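The Round Table Project: What a Small Table Asks of a Small Room
A report by Solomiia Horobets, with Taras Maksymiv and Ans Aerts
Interior Environments, second-year studio
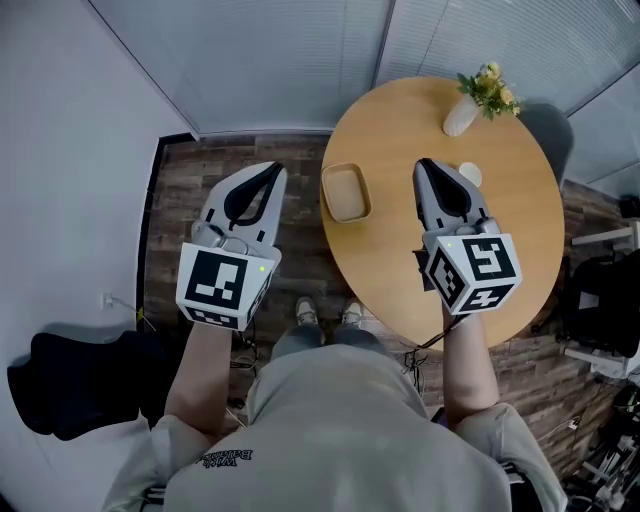

Figure 1. The round table with its tray and yellow flowers, beside the grey chair.

1. How we came to choose a table

Our studio brief asked each group to take a single piece of furniture and find out as much as we could about how it behaves in a room once real people are living, studying and eating around it. Most of the other groups went for something grand. There was a wardrobe, a bunk bed, and one very ambitious sofa that had to go up two flights of stairs. We went small. We picked a round wooden table in the common room at Skosgate, the student residence where Ans and I both live, and we spent most of a term with it.

I should say at the start that I was not keen. Taras suggested it, and I remember thinking there could not possibly be enough to write. By April I had filled an entire notebook and started a second one, so I owe Taras an apology, and I am happy to put it in print.

The question we settled on, after a few false starts, was this: what does a small round table ask of the room around it, and what do people ask of the table? We were interested in clearances and walking routes, in the things that get left on the top and who moves them, and in colour, because the room is very grey and the table is not.

2. The room

The common room is on the ground floor. The walls are a plain light grey, the baseboard is dark, and the blinds are light grey as well. The floor is dark planking in browns and greys, and it is easily the busiest surface in the room to look at, with a lot of variation from one plank to the next. Against all of that the honey colour of the tabletop really does glow a bit, especially in the late afternoon. Þórarinn Snorradóttir, our studio tutor, came by to see it near the start of the project and her first remark was that the table was doing the work of a lamp. We wrote that down straight away and have quoted it to each other ever since, usually while doing the washing up.

There is a white shelving unit on one side, and people hang their bags by it. On the opposite side is a low power outlet, which matters more than we expected and which I will come back to. The seating is mixed: a dark grey upholstered chair, a padded black one, and whatever else has wandered in from the kitchen that week.

3. What we did

We divided the work three ways. Taras handled measurement and drew the plans. Ans ran the conversations with residents. I kept the diary of the tabletop, which meant looking in at breakfast, mid-afternoon and after dinner and noting what was on it and how it was arranged. Over the term I made 152 entries. A few of these say only "same as before" and one says "soup", but I think as a whole they give a fair picture.

We also tried the table in a few different spots. The residence office was very kind about this and asked only that we keep the path to the door open and lift the furniture properly so as not to mark the planks. Ans glued felt pads under the legs on the first evening, and they were still holding at the end.

4. Clearances and the walking route

Taras began with the gap between the table and the nearest chair back when somebody is sitting down. Our textbook and our own measurements did not agree very well, and I think that is because people in a common room do not sit the way people sit in a dining room. They push back, turn sideways, put a foot up on the rung and talk to someone across the room. When we left 700 mm from the edge of the top, a seated person was comfortable but anyone passing behind had to turn their shoulders. With another 400 mm behind that, two people could pass without either of them noticing they had done it, and this became our standard for the rest of the project.

The trouble is that the room cannot give you that much space on every side. The table has to be close to something. We tried it up near the shelves, and there the table got used as an overflow shelf within a day. We tried it near the windows, where the light is lovely, but whoever wanted to adjust the blinds had to lean right across the top to do it. (Taras nearly lost a cup of tea this way and was quite sour about it for the rest of the evening.) In the end we liked it best pulled in towards the chairs with open floor left between it and the plain wall, so that the route through the room ran down one side in a single clear strip.

Round tables are often recommended for tight rooms because there are no corners to catch a hip on, and we found that to be true. What we had not seen mentioned is that a round table gives no hint about which way it should face. With a square table you know at once if it is crooked. A round one drifts, a few centimetres at a time, every time someone gets up, and you do not notice until the chair behind it has nowhere to go. Ans put a tiny pencil mark on the baseboard to line it up with, and we would both recommend doing the same.

5. The outlet

I promised to return to this. Residents charge everything in the common room, and when the table sat far from the wall, cables ended up stretched across the walking route. We had planned our layout entirely around bodies and chairs and had given no thought at all to wires. Zakhar Marchuk, who lives on the top floor and does most of his reading downstairs, pointed it out to Ans in a very patient interview, and after that we added cable paths to the plan as a dashed line. It made the drawing less pretty and a good deal more useful.

We do not have a perfect answer. A flat cable cover from Boridura was trialled for a fortnight and it did lie nicely on the planks, but it was pale and looked like a bandage. If we had the time again we would look for one in a dark brown.

6. What lives on the tabletop

This was my part, so please forgive me if I go on.

At the beginning the table had nothing of its own. Things simply arrived: mugs, mail, half a jigsaw puzzle, somebody's gloves. We wondered whether giving it a few permanent objects would change what people left behind, so we borrowed and bought a small set. There is a shallow beige tray with rounded corners that came from Grostirov, a secondhand shop near campus, and a white ceramic vase that Ans brought back from home. We kept a bunch of yellow flowers in the vase, and we took turns buying them.

The tray changed things the most. Before it, small items were spread over the whole top. Afterwards they went into the tray almost without exception, and when it was full, people seemed to take that as a sign to clear it. We found it worked best near the edge, where you can drop your keys in while walking past. When we set it in the middle it turned into a centrepiece, and residents told Ans they felt they should not touch it.

The vase did best over at the far edge from the tray, where it stayed out of the way of elbows and conversation. Flowers in the middle of a small table sound charming, but every pair of people we watched moved them aside to see each other. As for the colour, I had worried that yellow on honey would be lost. In fact the green leaves and the white of the vase hold them apart very well, and against the grey blinds the flowers can be seen from the hallway. Several people said it was the first thing they looked for when they came in, which pleased us enormously.

7. What the residents told us

Ans's conversations were long and friendly and tended to begin with the table and end with somebody's grandmother's kitchen. The strongest theme was that people liked a table too small to spread out on. One resident said she could sit down beside a stranger there and it felt normal, whereas at the long tables in the dining hall she always left a chair between. Another told us he wished it were a little lower. Two people wanted a tablecloth, and they were so firmly in favour of it that we tried one for a weekend. It hid the wood, and it slid. We took it off again.

8. What we would do differently

We moved the table too often in the first month. Just as residents were getting used to one spot, we had it somewhere else, and I am sure some of my early diary entries record confusion more than habit. We should also have measured the grey chair sooner, as its depth decides nearly everything on that side of the table and we had been working from a guess.

Finally, we never managed a proper evening lighting study, though we had meant to. The group that follows us is welcome to our plans, which are in the blue Geraghty folder in the studio, second shelf.

9. Thanks

Our thanks to Þórarinn for her good humour and careful reading, to Zakhar for the cables, and to everyone at Skosgate who let us look into their mugs. The tray and the felt pads are staying with the table. Ans would like her vase back in June.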